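Ulance Shop Feed: your questions answered

What does the feed do, exactly?

It takes the items you already have for sale in your online store and shows them on your own website, in a tidy little list that keeps itself up to date. You paste one line of code where you want the list to go (a sidebar is fine, so is a whole page!) and that's really all there is to it.

How many items can I show?

The free plan shows up to 31 at a time. If you've got more than that, the newest ones come first, and you can pin five favorites so they stay put at the top.

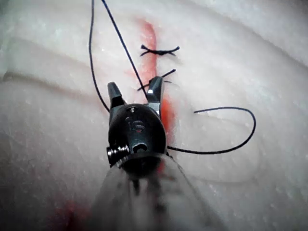
Open jaws and suture thread over a pale practice pad.

I changed a price and my site still shows the old one. Help!

Give it a bit. Prices refresh every 14 minutes, and some browsers like to hang on to the old page, so try reloading before you write to us.

Will it work with my theme?

Very likely, yes. Marius Mocanu tests each release on the themes people ask us for most, and the August update fixed the overlapping buttons in Bakilana. If yours looks odd, send us the address of the page and we'll happily take a look.

Can I use it on more than one site?

Of course, as many as you like. Just make a separate code for each one under Settings, then My Sites.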